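The Map Was Wrong on Purpose

The author of the Ponness books would like it known that she did not set out to write for twelve-year-olds. She set out to write a serious novel about a salt tax. "My agent read it and asked why the only interesting person in it was the clerk's daughter," she says. "I had no answer. I was quite rude about it for a week and then I started over."

The second try became The Ferry at Ponness, in which Maurya, who is eleven and a confident liar, takes over her late grandfather's ferry and finds that one of her regular passengers has been dead for longer than the town has had a name. The follow-up, Nirnham Underwater, comes out in June. She agreed to talk about it at her kitchen table at 6 in the morning, the only hour, she claims, when she can be trusted to say anything true.

The new book sends Maurya upriver to Nirnham, a market town that floods every spring and pretends it doesn't. People there set the table in hip boots. A baker sells bread from an upstairs window and complains about the foot traffic. It is very funny for a hundred pages or so, and then it gets sad quickly, and I asked whether her editor had worried about that.

"She worried about the baker," the author says. "She thought children would want to know how the oven worked. I've had letters from children for three years and I can tell you, they do want to know how the oven worked. So there's a page and a half now about the oven. It's the best-researched thing I've ever written. The ghost took me an afternoon."

The ghost is a good one, too. Dultent, the dead passenger, is back, still polite, still paying his fare in coins that turn up wet in other people's pockets. In the first book he was easy to take for a kindly old man with a condition. In the second it's harder. He wants something from Maurya and has been patient about it, and readers who trusted him the first time through may want to go back and check what he said on the landing stage.

"I knew what he was from the beginning," she says, and then corrects herself. "No, I knew by chapter nine. I went back and put it in the beginning. That's what beginnings are for."
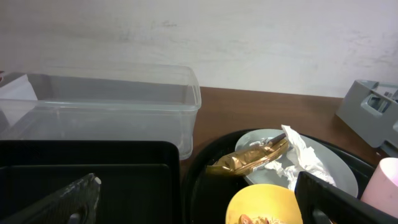

A clear plastic container open at the top, against a white wall.

She writes in longhand, on yellow pads, with a goal of 500 words a day. I said this sounded reasonable. She said it would be if she kept them. The draft of Nirnham Underwater ran to 1,935 handwritten pages, counting the ones with a line through them, and she has the total because her daughter numbered them one summer for a fee. "I was charged by the page," she says. "I should have written tighter."

Her daughter, now fifteen, was the first reader of both books and has since retired from the post. "She told me she'd moved on to books where people kiss. I said there might be kissing in the third one. She said please don't."

About the map. Both books open with one, and sharp-eyed readers have pointed out that the two don't match: in the first, the river bends east below Ponness, and in the second it bends west. Fans have come up with some lovely theories. One of them, which ran to several thousand words and had footnotes, argued that the river is the real villain.

"I wish I'd thought of that," the author says. "I drew the second map from memory. By the time anybody caught it, the thing had gone to the printer, so I rewrote a scene to have Maurya's grandfather say that no honest map of that river has ever been drawn. Now people quote that line to me. They have it on mugs."

She is less easy to draw out on the subject of success. The first book had a print run of 1,000, and for most of a year it looked as if that would be plenty. Then school librarians got hold of it. She is grateful to them in a way that seems to make her uncomfortable, like a person who has been pulled out of a pond by a stranger. "I used to have overdue fines," she says. "I paid them all. It seemed like the least I could do."

I asked what she reads for fun. Cookbooks, mostly, and old murder mysteries with the last chapter torn out, which she picks up cheap at yard sales. She makes up the endings. She says she has been right twice – she looked those up – and that both times she liked hers better.

The third book is under way. It will be set in winter, the river will be frozen, and a ferry on a frozen river has, as she puts it, "a business problem." She won't say whether Dultent is in it. She will say that there's a goat, that the goat has already caused trouble with the plot, and that she's had a letter asking what it eats.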